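**Week 6: Why a belt stays on its pulley**

Bring the Garcia reader on Wednesday, we'll need the tables at the back.

Last week we left the Pluderham mill with one big waterwheel and a shaft running the length of the building. Now comes my favorite part of the whole course! How did all that turning get down to the looms? Leather belts, mostly, and there's a lovely puzzle hiding in them.

Take a flat belt and a flat pulley. Set the shaft even slightly out of line and the belt walks sideways until it drops off. You'd think the cure would be a groove or a rim on each side, and people did try rims (the belt climbs them and chews its edges). What works is making the pulley a tiny bit fatter in the middle. This is called a *crown*, and the belt climbs to the high point and stays there. Try it at home with a wide rubber band and a spool wrapped in tape, it's great fun.

**Speed ratios**

The belt moves at one speed everywhere, so for two pulleys:

> D1 × N1 = D2 × N2

D is diameter, N is turns per minute. Suppose the driving pulley is 14 inches across and turns at 400. If the driven pulley is 17 inches, then

> N2 = 14 × 400 / 17, or nearly 330 turns per minute

A real belt slips a little, so the loom would run slower than that.

**Crossed belts**

Put a half twist in the belt and the second shaft turns backward. Same formula, same ratio! The Prevcombe drawings show both kinds side by side, and Osvaldo Sampaio's chapter has a good account of how crossed belts wore where the two runs rubbed.

**For Wednesday**

- Read Sampaio, chapter 2.
- Work the ratio above the other way around, with the 17-inch pulley driving.
- Sketch a crossed belt and mark the direction of each pulley with an arrow.

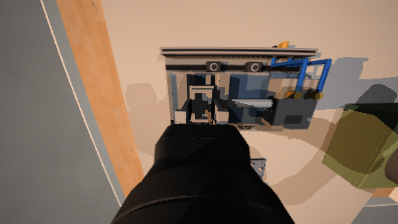
Label the tight side and the slack side on your sketch too, we'll start from those when we get to tension.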